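3. Tuning drift and practice conditions in domestic keyboard instruments

3.1 Background to the study

Most writing on the care of historical keyboard instruments has been produced by museums, and it assumes a building in which temperature and humidity are controlled by staff. The greater number of playable harpsichords, spinets and clavichords are kept in private houses, where they share rooms with people, heating and daily life. The instruments are played there for many hours each week, often by amateurs who tune for themselves and who have had little formal training in doing so. The present section considers how far the pitch of such instruments moves between tunings and how their owners respond to that movement.

The work builds on an earlier survey by Garrido, carried out among members of the Vusdale Early Keyboard Circle. Emiliano Garrido asked players to keep a written diary of each tuning, noting which strings had moved and in which direction. The diaries were valuable for the habits they recorded, but they could not be compared closely with one another. Some players checked every note against an electronic meter. Others set a single octave by ear and tuned outwards from it, and reported only that the treble was "tired" or that the tenor had "gone sour". It was therefore decided that a further study should gather pitch readings in one common form, while keeping the diary as a companion record.

3.2 Instruments and players

Forty instruments were included. The majority were single manual harpsichords of modern make after eighteenth-century models, strung in brass and iron. The remainder were bentside spinets and fretted clavichords. Double manual instruments were left out at this stage, as the interaction between two eight-foot choirs under different keyboards raises questions which deserve separate treatment.

Each instrument was in regular use by its owner. Players were asked to continue with their usual repertoire and their usual tuning practice, and no attempt was made to impose a temperament. In the event, most used a mild circulating temperament for solo playing. Players who regularly accompanied singers tended to remain in quarter-comma meantone for weeks at a time and to retune a few accidentals as the music required. This had a bearing on the results, as strings that are moved often do not settle in the same way as those left alone.

Pitch was given as a second matter of choice. Instruments standing at A=415 were by far the most common. Several owners had transposing keyboards and moved between 415 and 440 when playing with modern strings or recorders. These owners were asked to take all readings in the lower position.

3.3 Method

Readings were taken before any tuning pin was touched. The player sounded each note of the back eight-foot register in turn, from the lowest to the highest, and recorded the departure from the intended pitch in cents. The front register was then read in the same manner. Room temperature and relative humidity were noted at the start and end of the reading, together with the time of day. Players were asked to avoid reading within an hour of opening a window or lighting a fire.

The recording sheet was designed by the Zurnetti workshop, which had used a similar form for some years when receiving instruments for repair. It allowed for a short written comment beside each octave. Such comments proved more useful than had been foreseen. A player might note that a particular jack was slow to return, or that a string had been replaced since the last visit, and several apparent irregularities in the figures were explained in this way.

A full set of readings took up to 40 minutes at first. With practice the time fell, and players reported that the task became a normal part of preparing to play. The study ran from September through the heating season and into the following summer, in order that both the dry and the damp parts of the year should be covered.

3.4 Results

In total, 300 complete sets of readings were suitable for analysis. Sets in which more than one string had broken, or in which the humidity reading was missing, were put aside.

The general movement was as expected. Pitch fell when the heating season began and rose again as the air became damper in spring. The soundboard takes up moisture and rises, the bridges are lifted with it, and the strings are drawn tighter. The movement was not even across the compass. The tenor and middle octaves moved furthest, while the extreme bass and the top few notes were comparatively steady. Owners who judged the state of their instrument by a single treble note were thus likely to think it more stable than it was.

Of greater interest is the rate at which the change took place. A fall in humidity over one evening produced little movement in the readings taken that night. The larger change appeared in the following 3 days, after which the pitch levelled out. Players who retuned at once, on the first sign of trouble, commonly had to repeat the work before the end of the week. Players who waited tuned less often and reported greater satisfaction with the result.

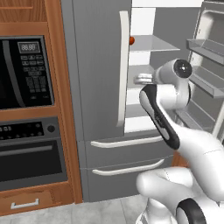
Figure 4. Domestic interior.

The diaries show that this patience was not easily learned. Illés, in a comparable study of clavichord players, describes a similar reluctance to leave a disturbed instrument alone, and attributes it to the way tuning is taught. Pupils are shown how to correct a note and are seldom shown how to decide whether it should be corrected. Our own players confirmed this account. Few had received any instruction on the subject beyond a first lesson from the maker or from a teacher.

A further difference was found between instruments with the lid kept closed and those left open. Closed instruments followed the same seasonal pattern, but the changes came later and the registers stayed closer to one another. This last point matters in practice, as a small difference between two unisons is far more disturbing to the ear than a fall in pitch shared by the whole instrument.

3.5 Discussion

The findings support a modest change in the advice commonly given to owners. The customary recommendation is to tune little and often. For small corrections to unisons and octaves this remains sound. A complete resetting of the temperament, however, is best delayed until the instrument has come to rest after a change in the weather or in the heating of the house. Where a performance makes delay impossible, the player would do well to accept the pitch at which the middle octave stands and to bring the remainder of the compass to it. Raising the whole instrument by several cents on the morning of a concert places a load on the strings which is rarely repaid in stability.

Certain limits should be stated. The players were volunteers with a strong interest in their instruments, and their care may not be typical. The make of meter was left to the individual, and although each was checked against a common fork at the outset, small differences between them cannot be ruled out. Quill and synthetic plectra were not separated in the analysis. The manner of plucking has a slight effect on the pitch perceived at the start of a note, and this should be allowed for in any later work.

The Gamo collection has offered access to three spinets with their original soundboards, which would permit a comparison between old and new timber under similar use. Such a comparison lies outside the present paper. The sections which follow return to the matter of stringing, and in particular to the behaviour of brass in the tenor octave, where the greatest movement was observed.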